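How I got my name taken off a game's box (and how you can too)

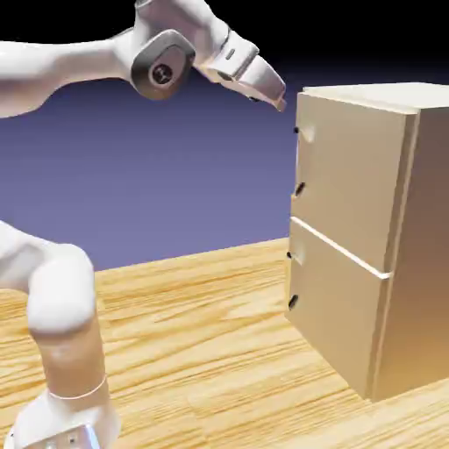 If a small games firm has used your name or your logo without asking, the first thing to do is nothing at all for one evening. I didn't manage that. I found my old studio name, Cerari, on the back of a racing game at 11 at night and fired off a furious email that I then had to apologise for! Have a cup of tea, then start a paper file. Mine is in a drawer, a beige two-drawer cabinet like the one on the table there would do nicely, with one drawer for what you own and the other for what they've done.

What you own comes first. Dig out your registration certificate if you have one, plus anything dated that shows you trading under the name. I had 5 invoices and a flyer from a fair in Dramdale, and that was plenty.

Next, what they've done. Buy a copy and keep the receipt. Save the shop page as a PDF, with the date showing, and do it before you write to anyone (pages have a habit of changing overnight).

Now the letter. Keep it to one page. Say who you are, give your registration number, say where the name appears and what you'd like to happen. I asked Limsakul, the publisher, to take it off the next print run and the website, and gave them 2 weeks. My friend Hiba Chamoun read my draft and crossed out "outrageous" every time I'd used it, which was a lot.

Send it by post and email, to a named person if you can find one. Mine went to a Vidar Holmgren in their legal team, who was perfectly pleasant and replied within 6 days.

If you hear nothing, send it once more with a new deadline, then book an hour with a trade mark solicitor. I paid £321 for mine, and she changed two sentences.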